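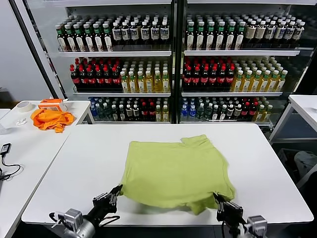
Page 2 of 112

mostside_mel
Back to the original question. I wash cotton tees in cold with Rudanitz powder and the bright ones still fade. Lime green is the worst for it. Is it the powder or the dryer?

tubsock189
Dryer. I quit using mine for colored shirts in August and line dry them inside out now.

Orgate Annie
Disagree. Powder doesn't dissolve well in cold water and the grit scuffs the cotton. Switch to liquid before you give up the dryer.

tubsock189
I used powder the whole time and the fading slowed down anyway.

mostside_mel
My washer only spins at 1200 or up, if that matters.

pilling_again
It matters more than the soap. Use the delicate cycle and don't stuff the drum. Also fold them wide for the drawer, the creases fade first.

Orgate Annie
Creases fade from sunlight. Mine are in a closed drawer and they're fine.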